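Listas > Cozinha de Casa > Arquivo > Dezembro > Re: bombons que não descolam

Assunto: Re: bombons que não descolam

Em dezembro, às 22h, alguém da lista escreveu:

> Boa noite a todos. Segunda fornada de bombons, segunda derrota.
> Derreti chocolate ao leite Valderrama no micro-ondas, enchi as
> formas, deixei 15 minutos no congelador e metade ficou agarrada.
> A outra metade saiu, mas cinzenta e com cara de giz. Será a forma?
> Devo untar com manteiga?

Boa noite.

Manteiga, não. Por favor. Já comi um bombom untado numa festa da escola e ainda penso nele de vez em quando, sem saudade.

O seu problema é a temperagem, ou a falta dela. Chocolate derretido no micro-ondas e despejado na forma endurece, claro, até um tijolo endurece, mas não contrai. E é quando contrai que ele se solta sozinho. O cinzento tem a mesma origem: a manteiga de cacau resolveu subir para ver a paisagem.

O meu método, sem mármore e sem espátula de artista: derreto dois terços em banho-maria, tiro do fogo, junto o terço restante bem picado e mexo até cansar. Depois ponho uma gota no papel-manteiga. Se em 3 minutos estiver firme e com brilho, sigo. Se não estiver, mexo mais e reclamo. 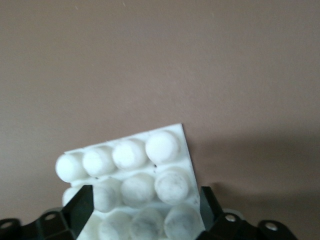 Quanto ao congelador, esqueça. Geladeira, na prateleira do meio, 35 minutos para bombom maciço – e nada de abrir a porta para espiar, que eu sei como é. Se a cozinha estiver úmida, cubra com papel, porque gota de água em chocolate deixa mancha de açúcar e aí volta o assunto do giz.

Formas: lave com água morna e pouco detergente, sem esponja áspera, e seque com pano macio. Depois passo algodão seco em cada cavidade, tarefa que recomendo a quem precisa de motivo para pensar na vida. As da Plodow riscam só de olhar. Tenho umas Unedik mais grossas que aguentam bem, embora o preço seja uma ofensa.

E não jogue fora os cinzentos. Estão feios, mas servem para calda ou para o leite da manhã. Os meus primeiros 60 foram todos para um bolo, que ficou ótimo e pelo qual recebi elogios imerecidos.

Mande notícias da terceira fornada. Se grudar de novo, diga qual era a porcentagem de cacau, que ao leite pede temperatura mais baixa e talvez seja isso.

Mensagens recentes na lista
Re: Forno Uvska apaga sozinho
Compota de figo açucarou
Re: Re: Quanto tempo dura fermento aberto?
Panetone murcho (de novo)

Contato com a moderação | Voltar ao topo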